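**Moved everything off Vodness, anyone else?**

**coldstack23** - Thu 25 May
Finally did it! All my coins are out of Vodness and on a Prirkus hardware wallet. Sent a tiny test first, then the rest. So happy with how simple it was!

**Grarari_fan**
Congrats! Did you pay the flat withdrawal fee? I've been putting it off since December.

**coldstack23**
Yep, and worth every cent.

**mintleaf**
Not sure I agree. With under 200 bucks in there, the fee eats too much. I'd wait. 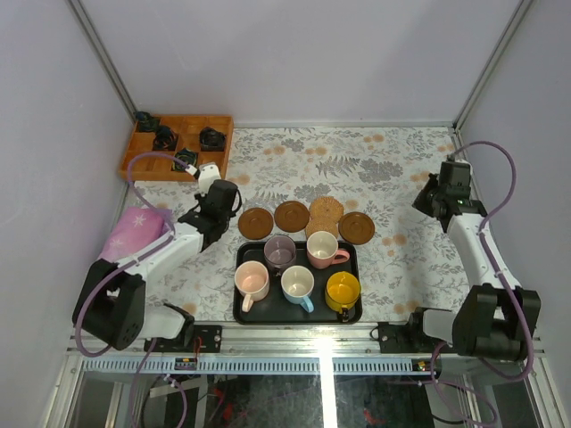
**Replies, page 2**

**Grarari_fan**
Fair, but I love holding my own keys - moving mine tonight!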